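Game night notes: the long way to Nirnis

Sep 21, 2022

If you missed the last session of our Plorari campaign, you missed a cracker! We finally got off the ice moon, we finally met the smuggler queen, and we very nearly lost the ship in the first 10 minutes because our pilot had forgotten he'd traded the spare fuel for a hat.

For anyone new to the newsletter, Plorari is a space adventure game for two to five players. Each of you runs one crew member aboard a clapped-out freighter called the Mamine, and the map gets built as you go, one tile at a time. The campaign book has 14 chapters and we're up to the ninth. You can play them as one-offs, but I really would start at the beginning, as the grudges carry over (and they are half the fun).

Chapter nine opens with the Mamine limping towards Nirnis, a trading station hung inside a hollow asteroid. The crew owes 700 credits to Captain Trương, who runs the docks and has a very long memory. You can pay her, dodge her or do a job for her. We were broke, so we took the job.
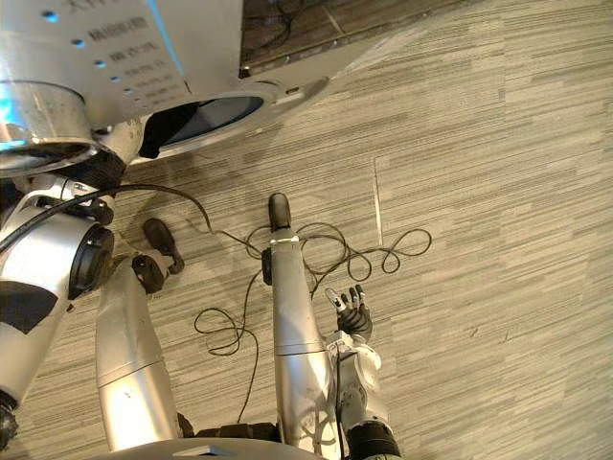

The job is a prisoner swap, and it's a beauty. You have four rounds to get the hostage from the lower docks to the lift while the guards come in from both sides. Every door you open adds a guard, but every door you leave shut might be hiding the gear you need. Ah-rin Yoon was playing our medic and drew the worst hand I have ever seen, three jammed airlocks and a nosebleed, and she still got the hostage out by shoving him down a rubbish chute. Everyone at the table was on their feet. I think I yelled.

A few tips if your group is about to have a go. Keep your engineer near the ship, even though the docks are where all the action is, because you will want those engines warm by round three. Save the flare card. And read the small print on the Captain's deal before you agree to it. We didn't, and now she owns a third of our cargo until chapter 12.

My one grumble is the space combat at the end. The chase out of the asteroid is meant to be frantic, but there's a fair bit of flipping back and forth in the rule book to work out turning circles, and it took some of the colour out of it for us. We ended up using a bit of string and good manners. The next chapter is mostly on foot, so I'll be interested to see if it flows better.

The art on the station tiles is gorgeous, by the way. Have a look at the market tile if you get the chance. There's a tiny stall in the corner selling the same hat our pilot bought in June, at half the price, and he is still not over it.

Next time we're into chapter 10 and there's one seat free at our table. No experience needed, and we can lend you a character sheet and some dice. Reply to this email if you're keen, and let us know if you'd like to be the gunner or the cook. The cook is better than she sounds!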